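From: Morenike Adeleke
To: Basket and Table list
Subject: Re: Wicker basket on the light table, cleaning and where to keep it

Ashok Mittal wrote:

> I've taken on the sorting table for August and have a few questions
> before I start moving things. First, the wicker basket. Is it meant
> to live on the table or under it? Second, what do people use to clean
> the basket? The last time I tried a damp cloth it left fluff all along
> the rim. Third, the table top has picked up some marks and I don't
> want to make it worse with the wrong stuff. I have a tin of Lebrun
> wax at home but it says for dark woods.
>
> Ashok

Ashok, thanks for taking it on. I had the table before you, so I'll go through these in the order you asked them.

The basket stays with the table. We tried it underneath for a while and it got kicked, and one of the strands at the base came away. If you need the full width of the top for sorting, put the basket on a chair beside you and put it back when you finish. Please don't hang it by the rim from a hook. The weight pulls the braid out of shape and it won't go back.

For cleaning, leave the cloth in the cupboard. A dry paintbrush does it, the cheap sort with stiff bristles, worked along the plait and then across it. The pattern is a herringbone one, so dust sits on the slant and you have to go at it from both sides. Do the rim last. I tip the basket upside down over newspaper afterwards and give the bottom a few taps.
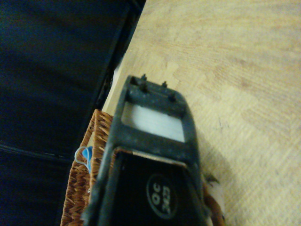
If it ever needs more than brushing, use lukewarm water with a small drop of washing-up liquid, hardly any, and let it dry standing up somewhere with air moving round it. Keep it away from the radiator. Wicker that dries too fast goes brittle, and then you get snapped ends catching on sleeves. I did this once in the time I had the table and it took until the following afternoon before I was happy to put paper in it again.

On what goes in the basket — only things waiting to be sorted. Anything already done goes in the Ballitz folders. I mention it because there was a muddle in the spring when half of the Dumness letters were put back into the basket after somebody had listed them, and Colm Ó Dubhghaill spent an evening matching them up again. The last number he gave out was 3034, so carry on from there. Loose sheets should lie flat. If the pile gets near the rim, stop and sort.

Now the table. It is a pale wood and shows everything. The smudges were there before me and most of them have gone into the surface, so you won't get them out with wiping. I would leave your Lebrun tin at home. A dark wax on a light top will collect in the grain and you'll see every streak. What I did was wipe it down with a barely damp cloth, along the grain and never in circles, and dry it straight away with a tea towel. Pencil comes off with an ordinary white rubber. 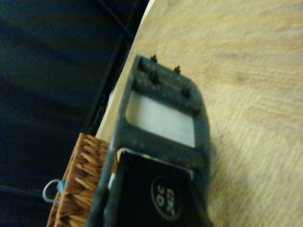 Oluwaseun Ogunleye says the tea towel ought to be an old one that has been through the wash many times, and that a new one leaves lint which then finds its way onto the letters. He also thinks the worst of the marks could be sanded out with 300 grit, by hand and with a block. I'm less sure. Once you sand one patch of a light table it tends to come up paler than the rest and you end up doing the lot. Nnamdi Abubakar has done floors and might have a view, so perhaps he could reply to the list before anyone buys sandpaper.

Two other things while I'm writing.

The Tukero tray that used to hold the paper clips is cracked across one corner. It still works but don't carry it by that end. I've put in for a new one.

Please put something under cups. There is a set of cork mats in the drawer, and if they have wandered off again then a folded sheet of card will do. The same goes for scissors and anything with a hard base. Lift things across the top, don't slide them, and set the basket down gently as well. The base has a rough edge on it where that strand was trimmed.

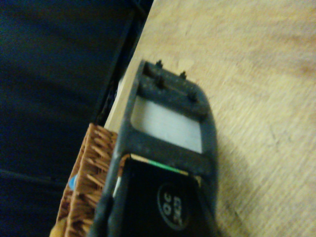
Basket and sorting table, August

I'm around in the evenings if you want to go over the numbering. Otherwise the notebook is in the drawer with the mats, and the last page I filled in has the list of what was left in the basket when I stopped.

Morenike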